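White film on dishes after installing a water softener

Home Help > Plumbing and Water > Softeners

Rin Iwasaki
asked in April

We moved to a house on the Tsuchiya water district and had a softener put in. It is a Feno single-tank unit with a metered valve. The water report we were given at closing lists hardness at 18 grains per gallon, and the installer entered that number in the valve. The softener has been through several regenerations and is using salt. The level in the brine tank goes down at a steady rate.

The dishwasher (Mekora, under-counter, came with the house, manual missing) still leaves a whitish haze. It is hard to find on plates and easy to find on anything dark. I have a set of matte black ceramic bowls that I check first, because the haze shows on the inside wall when the bowl is tilted toward the window. Drinking glasses also have it, mostly near the base. Stainless pans look fine. The haze is present at the end of the cycle with the door still closed, so it isn't from the air or from towels.

The bowls and plates are all stored together and go through the same load on the lower rack.

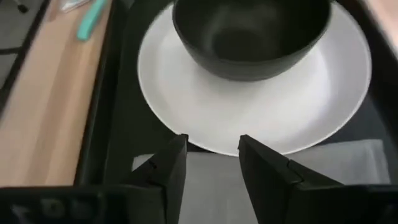
What I have already tried

Ran an empty cycle with a cup of white vinegar. No change that I could measure.

Changed from Culo powder to Culo gel. The haze may be slightly less. I would not swear to it.

Cleaned the filter under the lower spray arm. It had a label from a jar in it and some grit.

Filled the rinse aid compartment, which was empty. The setting is at the middle mark.

Used a strip test at the kitchen cold tap. The strip came out between two colors, neither of them the color for fully soft. I don't know how far to trust strips.

My questions are whether the softener is doing its job, and whether a softener fault would look like this or whether I should be looking at the dishwasher. I would prefer not to pay for a service call only to be told to use less soap.

Hideaki Tamura
answered in April, marked as accepted by the poster

Treat these as separate problems until you have evidence that they are the same one. Start with the water. It is cheap to check and everything downstream depends on it.

Strips are fine for telling raw water from soft water. They are poor at the low end. Buy a drop-count titration kit, the kind with a small vial where you add drops until the color goes from red to blue. Rinse the vial with the water you are about to test, fill it to the line, and count drops. Test in these places:

Raw water, from an outside spigot or the bypass. Many houses have the outside taps plumbed ahead of the softener. Check yours by following the pipe.

Softener outlet, or the nearest cold tap after it. Let it run long enough to clear the line.

Kitchen hot tap. The dishwasher is almost always fed from the hot side. A water heater holds a full tank of whatever was in it before, so hot can lag behind cold after any change to the softener.

Kitchen cold tap. In a lot of houses this one is deliberately left on hard water for drinking. If that is true in yours, your strip reading says nothing about the softener.

Write the results down with the time of day and the gallons remaining on the valve display. One reading right after regeneration and another just before the next one are worth more than a dozen at random. If the water is soft early and hard late, capacity is set too high for the resin. If it is hard all the time, suspect the bypass valve or a worn seal inside the control valve. An intermittent result usually means the unit is regenerating while someone is drawing water, and the fix is to move the regeneration to an hour when the house is asleep.

On the number in the valve: the hardness in a district report is commonly an average across sources, and the blend at your house can be different from the blend at the sampling point. Also ask whether there is iron. Iron takes up exchange capacity, and the usual practice is to add a few grains to the hardness setting for each part per million of dissolved iron. The valve manual will give the allowance. A valve programmed too low will run past the end of its capacity before it regenerates, and the last part of each cycle comes through hard.

Now the haze. Take one bowl and wipe a small area of the inside with a cotton ball soaked in white vinegar. Wait a few minutes, rinse with cold tap water, dry with a clean cloth, and compare it against the part you did not wipe.
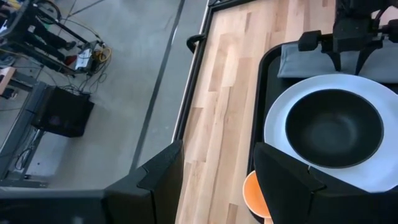
Black bowl on a white plate, same kind of place setting as in the question.

If the wiped area is clean, you had calcium carbonate and the wash water is hard for at least part of the cycle. If there is no difference, the candidates are silicate film, detergent residue, or etching. Residue will feel slick when wet and will come off in a hand wash with hot water. Silicate and etching will not. Etching applies mainly to glass, so do the same test on a tumbler and look at it against a dark background. An etched glass often shows a faint rainbow and cannot be brought back.

One more item. Some dishwashers have a softener of their own, with a screw cap in the floor of the tub for salt. Look for one. If yours has it, it should be set to its lowest position when the house supply is already soft.

Run the hot tap at the sink until it is hot before starting a load. Dose the detergent for the hardness you measure. The line in the cup is meant for hard water in most machines.

Isauro Barrera
answered in April

It's the soap. Same thing at my place. Use half. Also skip the gel, I never had luck with gel in any machine.

Fumiko Aoki
answered in April

Agree with Hideaki on the titration kit. I am in the same district, on the north side, and my raw water came out at 22. The report says what yours says. I raised the setting on my valve to match and the late-cycle hardness went away.

Check the bypass as well. Mine is a push-pull type and it was not all the way in. It will pass enough raw water in that position to spoil a reading, and from the front it looks seated.

For the dishwasher itself, citric acid works better than vinegar for clearing old scale from the tub and spray arms. Put it in the detergent cup, empty machine, hottest cycle. Do not use it in the same run as anything containing bleach. After that, take the spray arms off and look through the holes. Mine unscrew by hand, yours may clip.

Rin Iwasaki
commented

Results. Outside spigot 21 drops at one grain per drop. Kitchen cold is on the hard line, which explains the strip. Kitchen hot was 2 in the morning after regeneration and 7 before the next one. The vinegar patch on the bowl came clean. The tumbler improved but not all the way.

No iron listed on the report. I have changed the setting to 22 and moved regeneration later in the night. Bypass was fully in. No salt cap in the tub.

Hideaki Tamura
commented

Consistent with the valve running past capacity. Give it a few full cycles and retest the hot side at the end of one. The tumbler may be partly etched, so use a new glass as your reference from now on.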